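Birlow Allotment Society — minutes of the spring meeting, 05/02/2020
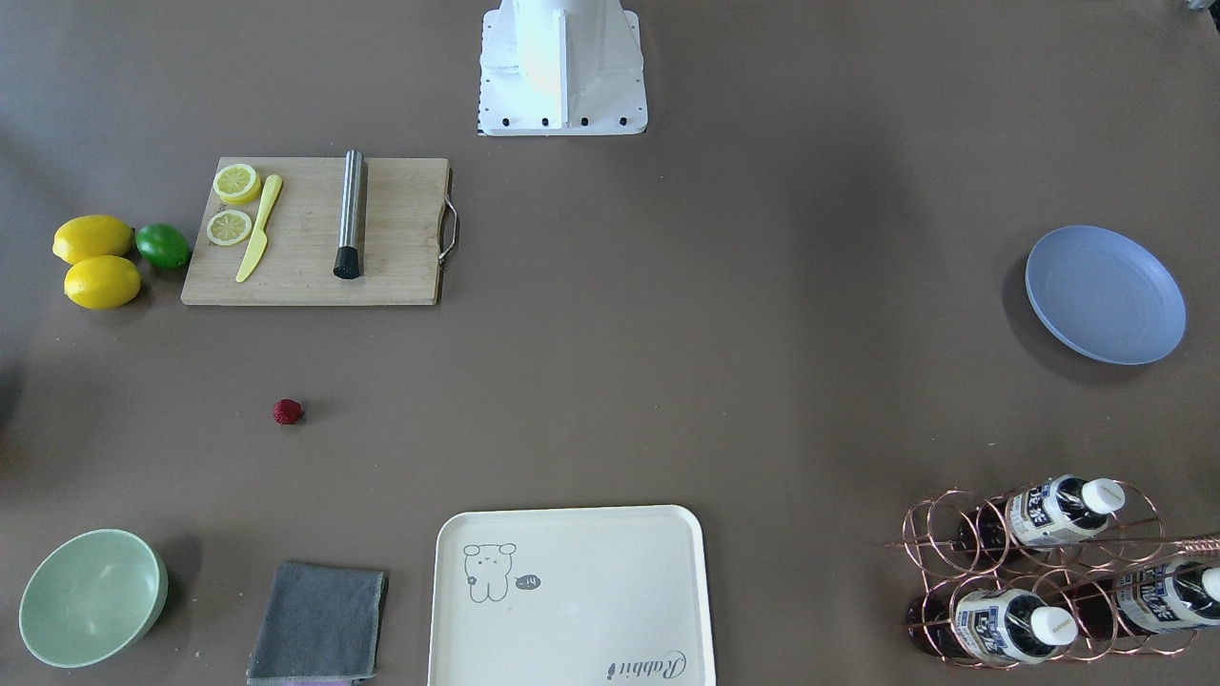 I'm doing the minutes again, so apologies in advance for my spelling! We started with the water bill, which came to £446 and made everyone groan. The Greenwood end uses the most, but they've also got the leaky tap, so we agreed to fix that before anyone starts pointing fingers. Drinks came up next, as we all want something better than squash at the open day in May. I'm all for lemon in the water jugs, cut into rounds like the two on the bamboo board, and that went through without a single grumble.

Then the shed roof (yes, again). Ririk have quoted £329 for the felt and the fitting, and Dranden wanted almost £95 more for the same job, so we're going with Ririk. I'll ring them this week and ask if they can come before the potatoes go in.

Plot swaps — 7 people want to move nearer the gate and I've put them all on the list in the order they asked. Please don't start digging until you've had a yes from me!

Compost: no cooked food in the bays, please. We had a long chat about rats and I won't write it all down.

Any other business: the seed swap box needs a new lid, and the padlock code is changing, so ask me for it in person. Next meeting same place, bring your own mug.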